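Chapter 7
When the Grip Fails: Faults in Cloth Handling

In April, at the Paststead laundry works, a folding cell run by Lidholm stopped in the middle of a shift with a work shirt wound twice around its left wrist. The arm had not hit anything. No part had broken. The shirt had simply failed to leave the jaws when the jaws opened, and the arm went on to the next step with the cloth still attached. By the time the torque limit tripped, the sleeve had pulled a sensor cable out of its clip and the cell was blind on one side.

It took 19 minutes to clear the cloth and most of a day to find out why the cell had not noticed.

The fault log showed 688 folds since the last service. In 168 of them the gripper had reported "open" while the motor current stayed slightly high, a sign that something was still between the fingers. The controller treated this as normal wear. It had no rule that said an open gripper must also be an empty one.

This chapter is about faults of that kind. Chapter 6 dealt with rigid parts, where a missed grasp is usually easy to detect: the part is in the jaws or it is on the floor. Cloth does not sort itself so neatly. A gripper can hold one layer when it should hold two. It can hold a fold that slides out halfway through a lift. It can let go of most of a garment and keep a thread.

7.1 Where the fault begins

The Lidholm cell had been programmed from demonstrations. People did the task by hand, using grippers of the same general type as those on the arms, and the recorded motions became the basis for the cell's own. The method saves a great deal of programming, but it carries a risk that the first investigators missed. A person who feels cloth catching in a jaw will give the wrist a small shake and carry on. The shake goes into the recording as a motion. The reason for it does not.

When the Paststead recordings were reviewed, these shakes turned up again and again. The software had smoothed most of them away as noise. What was left was a clean release that worked on thin cotton and failed on heavier cloth.

The same difficulty is present whenever a soft garment is worked with hand-held grippers. One jaw may have an edge while the rest of the cloth lies in folds that neither hand controls, and cloth that hangs past the front of the table adds a pull of its own.

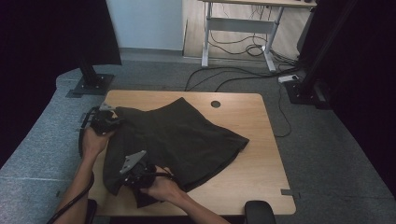 Hedvig Viklund objects to calling this an operator error at all. In her view the people giving the demonstrations did exactly what they were asked to do, and the fault belongs to whoever decided that a short shake of the wrist carried no information. She would also have stopped the cell well before the log reached 168 warnings – a limit of five in a shift, she argues, would have cost a few minutes and saved the cable.

Ondis, which supplied the grippers, took a narrower position. Its report put the cause down to lint packed behind the finger pads and advised cleaning them at the start of each shift. Both accounts fit the evidence. Lint made the jaws slow to let go, and the missing check let a slow release become a tangle.

7.2 Terms used in this chapter

Retained grasp: the jaws are commanded open but material stays attached.

Partial grasp: fewer layers are held than the task requires.

Silent fault: a fault that produces data but no alarm.

Clearing stop: a stop in which power to the arms is removed and locked out before anyone reaches in to free material. At Paststead the shirt was cut away with the arms still powered. No one was hurt, but the procedure was wrong, and section 7.5 returns to it.

The next section looks at how motor current can be used to detect a retained grasp, starting with the readings from the Paststead log.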